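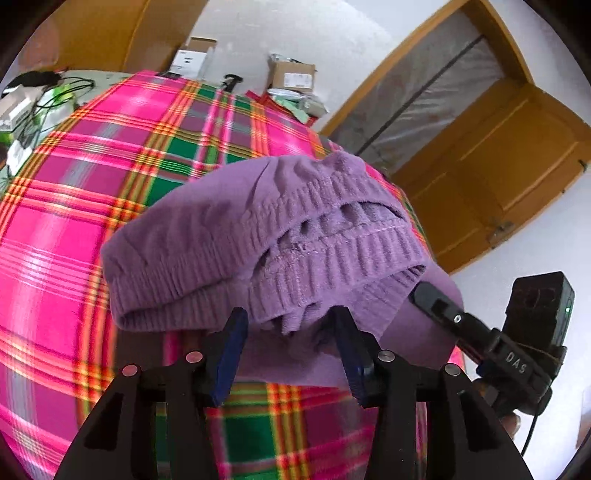
How many recorded folds does the team need before the first training run?
The target is 160 accepted episodes per garment type, with knitwear counted as its own type.

Stirenside Robotics Club - Garment Handling Project
Minutes of the August meeting
Start 4:30 p.m.

1. Minutes of the previous meeting
Accepted with one correction. Under item 3, "gripper travel" should read "finger travel". The file on the club drive has been replaced.

2. Collection status
Total episodes uploaded: 736. Of these, 440 passed the first check. The rest are held in the review folder and have not been deleted. Main grounds for holding: garment out of view at the start, recording stopped before release, and duplicate uploads from one laptop.
Towels and T-shirts are past target. Knitwear is short. The collection group asked whether sweaters and knit pants could be pooled. Agreed to pool them for the first run and keep the garment name in the log so they can be separated later.

3. Home sessions
Members may continue to record at home on beds, tables or floors. The proposal to require a plain sheet under the garment was discussed at length. For: easier to find the garment outline. Against: the Saltesar entry rules call for unprepared surfaces, and a model trained only on plain sheets would have to be retrained before the event. The proposal was voted down. Patterned blankets remain allowed.
Background clutter is also allowed. Papers with names or addresses are to be moved out of view before recording.

4. Grasp procedure
The software group reported that many slips in the knitwear set happen when the fingers close on a single layer near the cuff. Ribbing stretches and the fold opens. Revised procedure:
Grasp at a folded edge with at least two layers between the fingers.
Close fully and hold for one second before lifting.
Release only after the garment is flat on the surface.
If the grasp fails, finish the episode and mark it "fail". Do not restart in the same file.
One member asked whether failed episodes count toward the target. They do not, but they are kept for the failure classifier.

5. Hardware
Finger screws are to be checked before each session. Two members reported play in the left finger after long sessions - cause not yet known. The Pisen power bank stays with the loan kit and is to be returned charged.
Cable routing: leave slack at the wrist and keep the cable on the outer side of the handle. A cable crossing between the fingers spoils the recording.
Spare finger pads: 6 in stock. No order placed at this time.

6. Software
The Keskinen sync script fails on file names with spaces. A fix is in testing. Until it is released, use underscores. The time offset between video and finger position is now written to the log header, and older files will be patched in one batch.
Baseline training is planned for the week after the knitwear target is met. Settings will be frozen first and posted in the project folder.

7. Saltesar competition
Registration form is complete except for the robot weight. The arm has to be weighed with the gripper mounted. Practice will use the long table in the workshop.

8. Actions
Collection group: recheck the held episodes and list those that can be recovered.
Software group: release the file name fix and patch the older logs.
Hardware group: inspect the left finger joint on both loan kits, weigh the arm.
All members: read the revised grasp procedure before recording again.

9. Other business
The request for a second charging shelf was deferred to the next meeting.

Meeting closed 5:45 p.m.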